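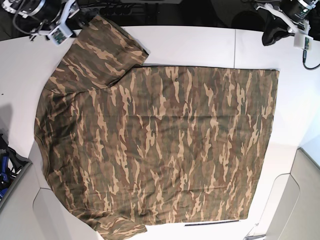
Short-sleeved T-shirt in a camouflage print, laid out on a white tabletop.

Company > Property > Catbridge Works redevelopment > Questions and answers

Catbridge Works redevelopment: frequently asked questions

Last updated Friday, June 13, 2025

Shared 2 times | 0 comments

What is being proposed?

Grerkeck has applied to redevelop its existing site at Catbridge Works as a combined head office and distribution building. The present offices and the single-storey stores behind them would be demolished. The adjoining warehouse on the Moodley Road side would be kept and re-roofed.

Who is the applicant?

The applicant is Grerkeck Property, the part of the group that owns its land and buildings. The trading company will occupy the finished building under an internal lease. No part of the site is being sold.

How large is the new building?

The office block has four storeys above ground and one level of parking below. It is designed for 700 desk-based staff. The current offices were fitted out for 400 and have been full since the Moodley branch was closed and its departments moved across.

Will the distribution side be expanded?

Floor area in the retained warehouse stays the same. The loading bays move from the front of the building to the rear, and the yard is re-laid with separate routes for lorries and for people on foot. Operating hours are unchanged under the application.

What happens to staff during the works?

Office departments will move to leased space at Draltodlow for the construction period. Warehouse staff remain at Catbridge throughout. Managers will issue move dates department by department – please do not make travel arrangements before you have yours in writing.

Is the Draltodlow office temporary?

Yes. The lease has a fixed end date with one option to extend, which would be used only if the main contract overruns.
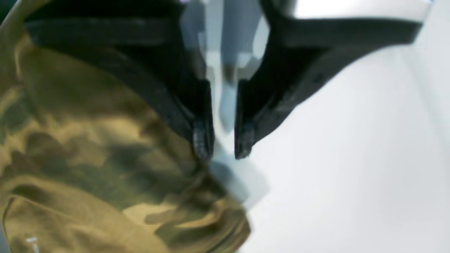
How many parking spaces will there be?

The basement level provides 200 spaces for staff. Visitor bays are at ground level beside the main entrance, and the existing overflow car park on the north boundary will be given up and planted.

Will the public footpath stay open?

The path along the eastern boundary stays open except during drainage works, when a signed diversion will run by way of Moodley Road. Closure notices will be posted at both ends of the path before each closure.

What are the permitted working hours on site?

Hours will be set by a condition of the planning consent. The application proposes weekdays and Saturday mornings, with no work on Sundays or public holidays. Piling is limited to weekdays. Deliveries of plant must avoid the school run in both directions.

How is the project being funded?

From retained profits and an existing bank facility. There is no public grant and no new share issue.

Has a contractor been appointed?

Not yet. A two-stage tender will be used. Firms that wish to be considered should complete the supplier form on the group purchasing page and quote "Catbridge Works" as the reference. Enquiries sent to branch offices will not be forwarded.

When would work start?

Subject to consent, demolition is planned for next March. The warehouse roof will be done first so that stock can be moved once only. The office block follows, then the yard and planting. A detailed programme will be published after the contractor is appointed.

Does the building meet current energy standards?

The design exceeds the minimum for new offices. Heating is by air-source heat pumps on the roof, screened on all sides. The warehouse roof is being strengthened to carry solar panels, although the panels themselves are covered by a separate application.

Where can I see the drawings?

Printed copies are held at the Catbridge Works reception desk and may be viewed during office hours. The full set, including the transport and noise reports, is on the planning register. Drawings marked "superseded" are kept for reference only.

How do I comment on the application?

Comments must go to the planning authority, either through the register or by post. Comments sent to Grerkeck will be read by the project team but do not count as formal representations.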